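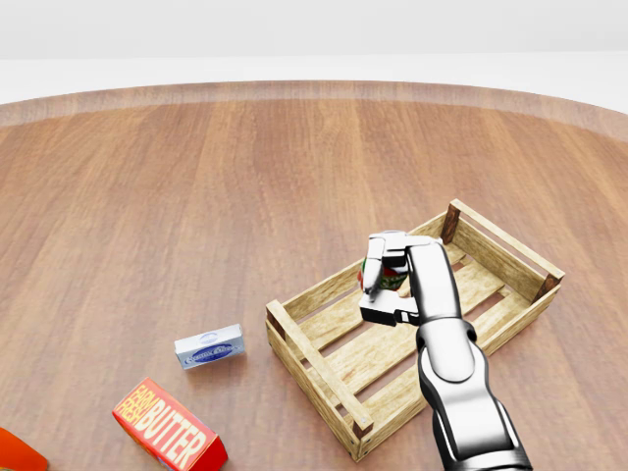
Updated 15/08/2019, with a few of your letters worked in.

Every winter I get the same run of messages, and they go something like: I bought a big bag of spuds at the growers' market, they were lovely for a fortnight, and now half of them have sprouted arms and the bottom layer has gone to soup. I've been there! We moved out to Flundau from a flat with no pantry at all, and in my first year I lost more pumpkins, onions and apples than I care to remember, mostly through being too tidy and shutting everything away in lidded tubs. So this page is a gather-up of everything I've learned about keeping winter produce in an ordinary house, with no cellar and no second fridge. Put the kettle on, it's a longish one.

## Before anything goes into storage

Go through the lot the day you bring it home. I know you're tired and the car still has to be unpacked, but ten minutes of sorting is worth a great deal. Tip everything onto the table and make two piles, the keepers and the eat-soons. Anything with a spade cut, a soft spot, a split skin or a missing stalk goes in the second pile, and that pile is this week's soup.

Don't wash the keepers. Brush off the loose dirt with your hand or a dry pastry brush and leave the rest on. I had an aunt who scrubbed her potatoes until they shone before putting them away, and she threw out a lot of potatoes.

If things have come in damp after a wet week, spread them on newspaper somewhere airy overnight, out of the sun. Turn them over in the morning.

## Potatoes

Dark, cool and a bit of air, in that order. Light turns them green, and green potatoes are bitter and shouldn't be eaten – cut away a small patch if you like, but if it's green all over, out it goes. I lay an old hessian sack over the top of mine, folded double. A thick tea towel does just as well.

The fridge is too cold for the way I cook them. They go oddly sweet and brown too quickly in the pan. The coldest cupboard in our house sits at 11 degrees for most of winter, which is a touch warmer than ideal, and they still keep well enough for the rate we eat them.

Keep them away from the onions. I was sceptical of this for years and stored them side by side in one big basket, and both lots went off early every time.

## Onions and garlic

Onions like it drier than potatoes do, and they don't mind some light. If you've grown your own, let them cure until the necks are papery and rustle when you pinch them. Ours come out of the ground in summer and by February they're laid out on the back verandah, under the roof, with a fan on them if the weather turns muggy. Bought onions are usually cured already, but do feel the necks, and use the thick soft ones first.

Stockings really do work, by the way! One onion, a knot, another onion, a knot, and you snip from the bottom. They look dreadful hanging in the laundry and I wouldn't be without them.

Garlic wants much the same treatment. I keep one head in the kitchen in an open bowl and the rest with the onions. If a clove has a green shoot, flick it out and use the clove anyway.

## Choosing something to put it all in

Open sides, a gappy bottom and low enough that you can't pile things too deep – that's all I ask of a container now. Deep boxes are where trouble starts, because you never see the bottom layer until you smell it. Two layers is plenty for pumpkins, and for apples I try to stick to one.

Wooden fruit crates are my favourite. Have a good look over any secondhand one before it comes inside. Run a gloved hand along each board for splinters and staples, knock it upside down on the path to get rid of cobwebs, then scrub it with hot water and a spoonful of bicarb and stand it on its end in the sun for an afternoon. If it still smells of something after that, use it for the shed. 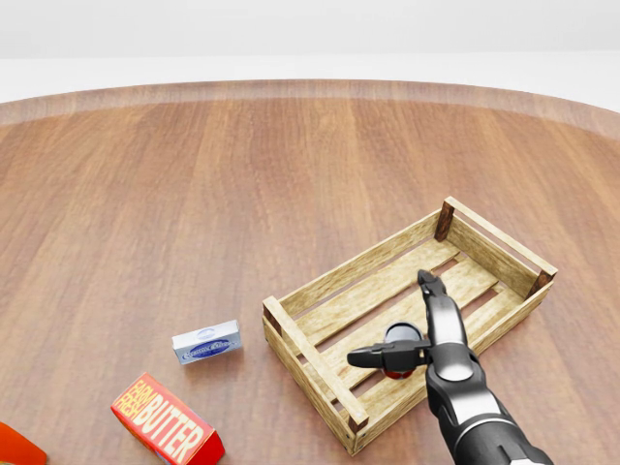

Flynn Kerslake writes: I'd add that you should put a couple of offcuts under the box if it's going on concrete. I had mine flat on the garage slab for years and the bottom row of apples always went mouldy first. Lifted it up on two bits of batten and that was the end of it. Also, line it with newspaper for the small things but not for pumpkins, they seem happier on bare boards.

Good advice, and I've since done the same on our laundry floor. I'd only say go easy on the newspaper. One sheet, not tucked up the sides, or you've closed off all those lovely gaps again.

## Apples and pears

Apples give off a gas that hurries along everything near them, so they get a spot of their own. I wrap the really good late ones in squares of tissue or torn-up newspaper, stalk up, not touching each other. It's a fiddly job and rather a nice one with the radio on. A neighbour of ours once put away 136 of them over a single long weekend, all wrapped, all in rows, and was still bringing them to the door in spring.

Thick-skinned late varieties keep best. The early summer ones are for eating straight away, or for sauce, and no amount of wrapping will change that.

Pears are trickier. They ripen from the inside out, so press gently beside the stalk, and if it gives, bring them in and eat them within a day or two. I've missed the moment more often than I've caught it.

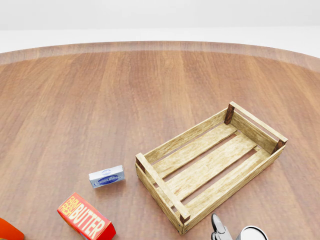

*Wooden crate on the round table, set at an angle.*

## Pumpkins

Leave a good length of stalk on, and never carry one by it! If the stalk snaps off, that pumpkin moves to the front of the queue. Wipe the skin with a cloth barely damp with vinegar, dry it properly, and set the pumpkins on their sides so that water can't collect around the stalk. I turn mine whenever I remember.

Once you've cut one, scoop out the seeds and the stringy middle straight away. The stringy part is always first to go slimy. Cut pumpkin keeps in the fridge for 5 days in my house, with a beeswax wrap pressed over the face. After that I roast whatever's left and freeze it in 300 gram bags, which happens to be just right for a batch of scones.

## Carrots and beetroot

Twist the tops off, don't cut them, leaving a little tuft on the beetroot so they don't bleed. For a big quantity, layer them in a tub of barely damp sand. Sand from the hardware shop is fine – I buy the washed stuff from Whitelaw on the Vandovton road. For a normal week's worth, a container in the fridge with a folded cloth in the bottom does the job. Change the cloth when it feels wet.

Floppy carrots can be brought round in a bowl of cold water.

## Looking after the table while you're at it

All this sorting is hard on a tabletop. Grit is the real villain, so put down an old sheet before you tip anything out, and when you've finished, gather it by the corners and shake it outdoors. Wipe along the grain with a cloth wrung nearly dry, then go over it again with a dry one.

For white rings I try the gentle thing first, a soft cloth and a dab of plain mayonnaise left on for an hour. (Yes, I felt silly as well.) If that doesn't shift it I use a little Fikex paste, rubbed on very thinly and buffed off before it goes tacky. Test it underneath first. Ebony Gilchrist asked whether it can be used on a crate, and I wouldn't, not where food's going. Leave crates bare.

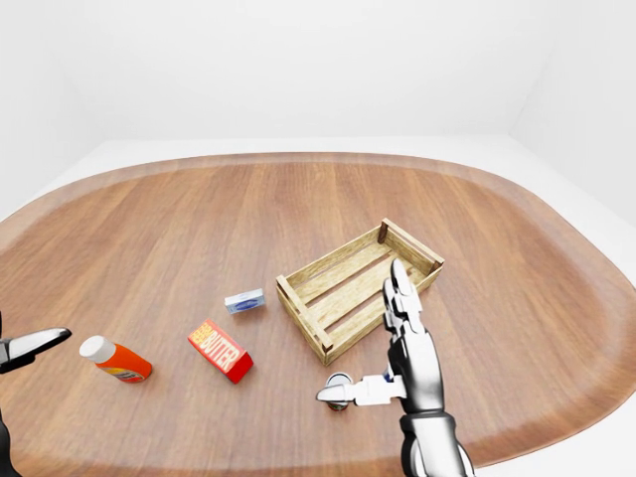 *Empty slatted crate, with gaps in the sides and the base.*

## The weekly look-over

Pick a regular time and have a poke through everything. I do it while the bread's proving. Use your nose first, then your hands, and take out anything soft along with whatever was touching it. Rub sprouts off potatoes while they're tiny. Shift the oldest to the front.

When a box is finished, knock out the dust, give it a scrub as before and let it dry right through before you fill it again. I stack ours upside down in the shed over summer with a bay leaf or two tucked in between. I couldn't tell you if the bay leaves do anything.

Next month it's lemons, as the tree is already getting ahead of me, so if you have a good way with preserved ones or a cordial that isn't too sweet, please do write in.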